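Ondo paste

Print | E-mail

Ondo paste is a thick embossing medium used by card makers, spread through a stencil and left to dry into a raised pattern. It is sold in 110 ml jars. The name is usually credited to Kathleen Geraghty, who ran a stamping shop in Dillthorpe, though the only source for this is her own newsletter.

Supporters claim the paste never cracks and needs no sealing. Neither claim has been tested with any care. A comparison by Finbarr Fitzgerald used 16 stencils and one brand of cardstock – too little to settle much – and he did not say how thick the layers were.

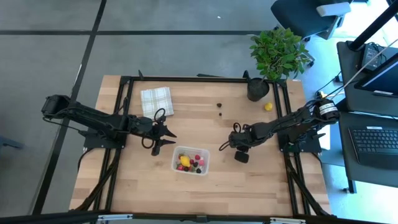
Disputed origin

The Durkirdale paper crafts guild dates the recipe to 2000 and says it was passed around at a weekend class. No handout from the class has been found. A rival account names the Mac Mathúna stencil company, whose catalog listed 77 pastes and gels, none of them under this name. Both stories may simply describe ordinary modeling paste with a new label.

Print this article | E-mail to a friend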